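Open Day at the Old Duvmont Works

I have wanted to get inside the Duvmont works for years, ever since I started walking past it on my way to the library, and on 27th April they finally opened the doors! The whole site has been turned over to small firms and studios, and for one afternoon you could wander through most of it with a paper map and a cookie from the table by the gate. I stayed until they started stacking the chairs.

Getting in

Entry was free but you had to sign up for a tour slot, and each group was capped at 30. Mine was led by Siobhán Mac Mathúna, who knows the buildings inside out and talks fast, which I loved. She started us in the yard, where the carts used to come in, and explained how the works grew one shed at a time whenever there was money for another. You can see the joins if you look at the outside walls (different brick, different mortar, one corner that doesn't quite line up).

The first stop was the old pattern store, now rented by Gautier, who make lampshades. They had cutting tables set out and let us try rolling a shade onto its ring. Mine came out with a ripple down one side. I bought a proper one for 40 dollars on the way out and carried it on my head for a while, since my hands were full of leaflets.

The upstairs offices

After that we climbed the back stairs to the Ernell offices, and this was the part I had really come for. I have a soft spot for working rooms in old buildings, and I had been hoping they wouldn't have boxed everything in. They haven't! The red brick has been left bare on the far wall, and you get to look straight up at the ribbed metal ceiling, all painted white, with the white beams running across it. It makes an office with ordinary desk chairs in it feel like a much grander place.

The windows are set high along one side, with dark frames, and I kept drifting back to them. Jozefína Oravec, who was on the tour with me and restores windows for a living, asked so many questions about the glazing that Siobhán had to promise to email her the answers. I could happily have listened to another hour of it. I also liked that the strip lights are just strip lights, long and plain, one of them following the line of a beam. Somebody resisted the urge to hang giant copper lampshades up there, and good for them.

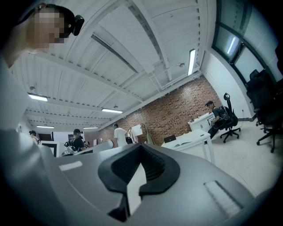
The boiler house and the café

Down again and across the yard to the boiler house, which is smaller than I expected and smells wonderfully of oil and old coal. The boiler itself is gone, but the door to the flue is still there and you can put your head in (mind the step). Quentin Chauvin gave a short talk about the fuel deliveries and passed around photocopies from the site ledgers. I wish he'd had longer, as the next group was already at the door.

Trorasow, the café, has taken the old weighbridge office. It seats very few people and the line went out past the bicycle racks, but the leek soup was worth the wait. Get the seeded bread with it. I shared a bench with Séverine Renaud, whose grandmother packed crates at the works, and she pointed out the gate the women used at the end of a shift.

If you want to go

The next open day is planned for October. The full tour takes 90 minutes, plus as long as you like in the yard afterward. Wear flat shoes, as the back stairs are steep and the yard is cobbled. Parking is 5 dollars on the field behind the boiler house, or you can walk up from the river path as I did. Tour slots go up on the works noticeboard and at the library desk. I've already asked them to put me down for another one, and this time I'm bringing my sister.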